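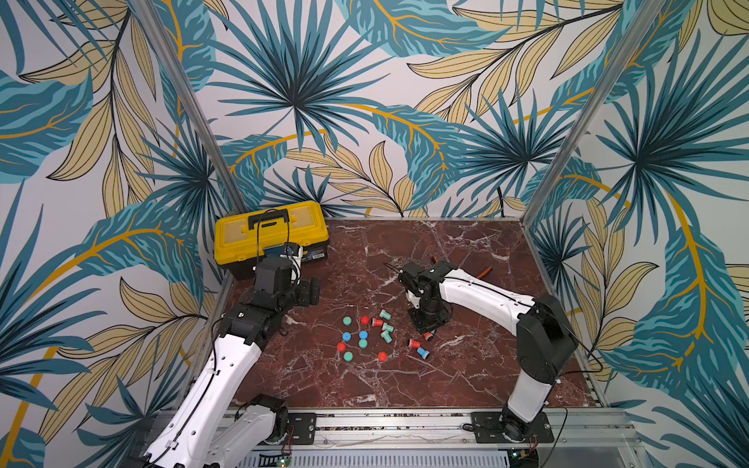

Villanueva, reading a draft of this section, objected that a pair of arms built in a shared workshop will always look better in its own box than anywhere else, and that we should say so before giving any numbers. We agree, and the numbers below should be read with that in mind.

Figure 1. The two-arm build in its enclosure, with balls and pegs on the work surface between the grippers.

4.2 Sorting small parts

The Plivov build notes claim that two low-cost arms can sort mixed parts "without tuning." We doubted this and still do. We ran 65 trials, each starting from a fresh scatter of balls and pegs, and called a trial a success only if every piece ended up in the right tray. By that rule 41 trials succeeded. In 19 of the failures a peg was dropped or pushed out of reach, and the rest were stopped by hand. Balls gave little trouble – pegs lying at odd angles gave a lot.

We also swapped the wall covering for plain card in a second round and saw no clear change, but that round was short and we would not lean on it. The Mahama controller had to be restarted 2 times in June, and those trials are left out of the count. Whether a looser rule, such as the one used with the Zandia kit, would be fairer is a matter of taste. It would certainly give a higher score.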